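Section 2 – Tidy-up jobs, baskets

Can the Pitemley arm do chores yet? Some. Baskets are slow, so stay close.

1. Clear the surface. Pale and plain works best.
2. Load the job "Basket" and open the gripper fully.

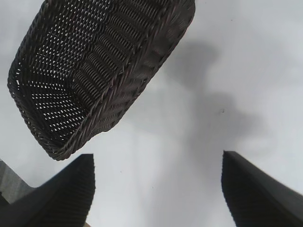
3. Set the grip point on the braided rim, not the weave. Weave flexes.
4. Run at half speed. Wicker is dark and shiny, the wrist camera looses the edge up close.

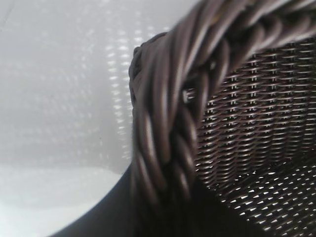
Error 1297 means no edge found – back off, start again from step 2. Two tries max, then do it by hand.

CAUTION: fingers out of the way untill the arm is parked.

Questions – Aksel Mikkelsen, Primuseck support.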